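Brunuvwood Writing Club Fills Up Again

What a start to the year! The Brunuvwood writing club opened in January with 30 members, and 106 people have now signed up for its spring short story contest. Entries are open until 27th March, and stories can be on any subject at all.

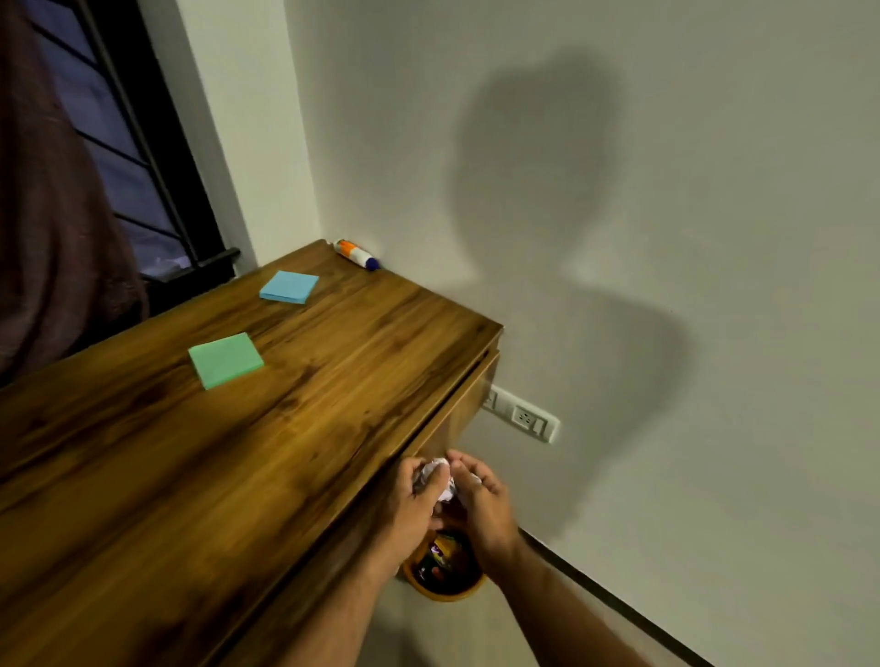

Sticky notes on a wooden desk.

"We've had ghost stories, love stories, even one told by a goat," said organizer Beatriz Correia. "I can't wait to read the rest!"

Local author Rosário Pacheco will pick eight finalists, who get to read their work aloud at the Magalhães bookstore. Tickets are free, and the cake table is back too. New writers are very welcome, so dig out that old first chapter!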